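Skirneo open house: an afternoon in the pretend kitchen

Posted in Visits | Filed by Marites Maglaya
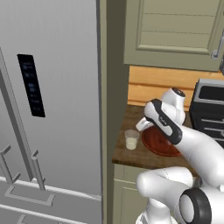

One of the simulated kitchens at Skirneo, with a glass and a plate on the counter.

I have wanted to see the inside of Skirneo ever since they moved into the old Campbell building, so when the March open house came up I put my name down the same morning, and I talked my neighbor Arnout Van Dijk into driving. Arnout spent most of his working life repairing dishwashers and has strong opinions on anything that claims to help in a kitchen. He was good company, and he asked much better questions than I did.

We got there a little before 2, which left plenty of time for the coffee (very decent) and a plate of almond cookies somebody had put out by the coats. There was a short welcome talk, and then they split us up into groups of 20 and sent us off down a long hallway with carpet the color of mustard.

I had expected the first room to be full of clanking metal, and it was full of desks! Most of the early work goes on in computer-made kitchens, and they had one of them up on a big wall screen for us: sage green cabinets, a honey-colored wood backsplash, a big steel refrigerator. I'd have moved in, frankly. A white arm was stretched out over the counter with its gripper just above the rim of a reddish-brown plate, the short fingers pointing at a glass with what looks like milk in it. Arnout leaned over and said that whoever designed that kitchen had better taste than his landlord.

The young woman leading our group told us that a glass is a harder job than it sounds. It has to be held firmly enough that it doesn't slide and gently enough that it doesn't break, and if there is something in it you have to keep it upright the whole way, which my grandchildren still haven't mastered. Then there is everything standing next to it. People reach around a plate without a thought, and the machine has to plan for every inch of its own elbow.

They had a practice chart on the wall for one of their chores, moving a drinking glass across a counter and setting it down. Out of 562 tries in the simulated kitchens, 541 had ended with the glass standing where it should be. I thought that was wonderful. Arnout said that in his house it would mean 21 puddles, and the whole group laughed, our guide included. She was quick to add that a real kitchen is less forgiving than a drawn one, what with crumbs and steam and cats, and that the numbers drop when they try the same chore on the real counter down the hall.

We did get to see that one too. The arm they call Ukora put away a stack of plastic bowls, slowly, so slowly that a man behind me started humming. It stopped twice and had to be started over. When the last bowl went onto the shelf we all clapped as if it were a school play, and I caught Arnout clapping too, though he'll tell you he was warming his hands.

The last stop was the packing bench, which they run together with Stivwood, the furniture people. An arm there drops bags of screws into flat cartons, one bag to a carton, and it was far quicker and surer than anything in the kitchens. Same bag, same box, same spot on the bench, all day long. I could see a shop floor using that now.

As for my own kitchen, I asked our guide straight out when I could stop clearing the table, and she said she still washes her own dishes and expects to for a good while yet. I liked her for that.

Parking is behind the building, and you'll want the second entrance, as the first one is for deliveries (we found out the slow way). The tour is free, but you need to sign up ahead, and wear comfortable shoes, there are hardly any chairs. Arnout has already asked me to put him down for the next one.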